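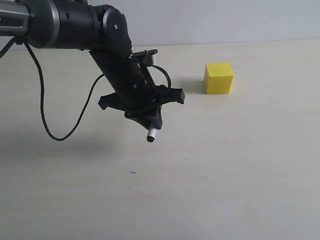 Éloge de la table claire

Je travaille depuis deux ans à une table de couleur crème, presque blanche, posée contre un mur gris clair. Mes amis la trouvent triste. Ils me demandent où sont les photos, la plante, la lampe avec un beau pied. Je réponds toujours la même chose : je ne veux pas décorer ma table, je veux trouver mon marqueur.

J'ai appris le français assez tard, et une expression m'a plu dès le début : « avoir sous la main ». Dans ma langue, on dit que la chose est « près ». Près, c'est vague. Une chose peut être près et rester introuvable sous une enveloppe pendant toute une matinée. Sous la main, c'est plus exigeant.

Avant, j'avais un bureau sombre de la maison Brondum, payé 700 euros, avec des tiroirs profonds. Je l'admirais beaucoup et je perdais tout dedans. Un marqueur noir sur un bois foncé disparaît très bien. J'en rachetais un, puis je retrouvais le premier en juillet, pendant les vacances, quand on vide enfin les tiroirs.

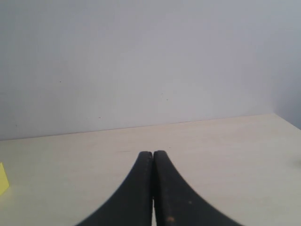
On me dit qu'une surface claire se salit vite. C'est vrai, et je considère que c'est une qualité. La trace se voit, donc on l'essuie. Sur mon ancien bureau, la poussière vivait tranquillement et je croyais être une personne propre. Le catalogue Altine appelle cela « une matière qui pardonne ». Je préfère une matière qui me fait des remarques.

Il y a aussi la question de l'objet lui-même. Les fabricants de papeterie ont longtemps cherché la discrétion, le gris, le bleu foncé. Je défends le contraire : un corps moitié noir, moitié blanc, un anneau de couleur vive entre les deux, de grandes lettres.

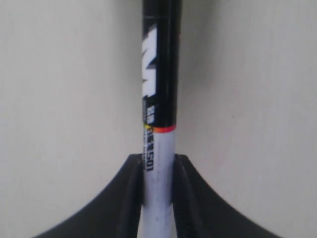 C'est peut-être un peu voyant, je l'accorde. Mais un outil n'a pas besoin d'être timide. Si je le pose debout, il se détache sur le mur, et je le reconnais de loin, même sans mes lunettes.

Je n'aime pas, en revanche, les textes minuscules que l'on imprime partout. Qui les lit ? Une grande marque suffit, avec le nom de la couleur écrit honnêtement. Le reste pourrait aller sur la boîte. 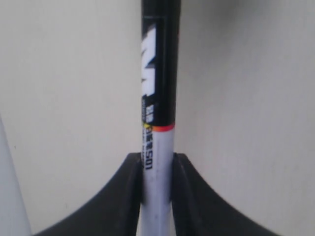

Je ne prétends pas que tout le monde doit vivre dans le crème et le blanc. Mon voisin de palier possède un secrétaire Wróbel plein de petites cases, et il retrouve tout – c'est un don que je n'ai pas. Pour les gens comme moi, qui posent les choses sans y penser, il faut que la table fasse une partie du travail.

Le bureau Brondum est maintenant dans l'entrée. Il porte les clés et le courrier, et je cherche encore les clés.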